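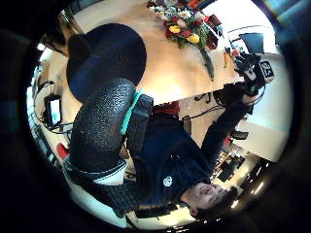
Kitted up, cables and all, flowers on the table.

Sunday, October 1, 2023

Spent the day in sensor gloves, teaching a machine to tidy up by doing it myself while it takes notes. Kerstin Kramer wants 200 clean examples for Irkina by the end of the month. I have done 70. My mother thinks I work in computers.

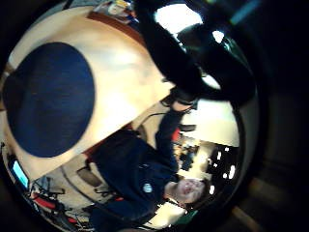 Glove's-eye view of my chin. Not my best side.

Everything has to be done at the pace of a polite butler. Reach, pause, let go, pause. Hurry and you get mush, and mush goes in the bin.

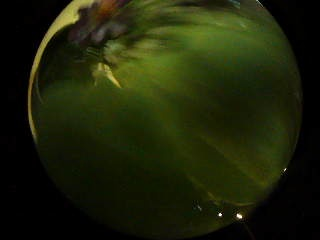

Mush, green.

Kerstin says Irkina might learn something from the bad ones too. I said so might I, and she went to put the kettle on.
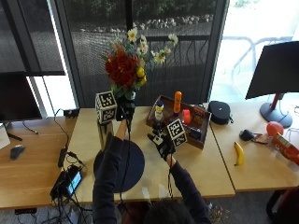 Flowers to the left, tray in the middle, banana well out of reach.

Afterwards I picked up a mug at home and waited 2 seconds before lifting it. Shoulders sore. Back in for more tomorrow, and must remember to eat first.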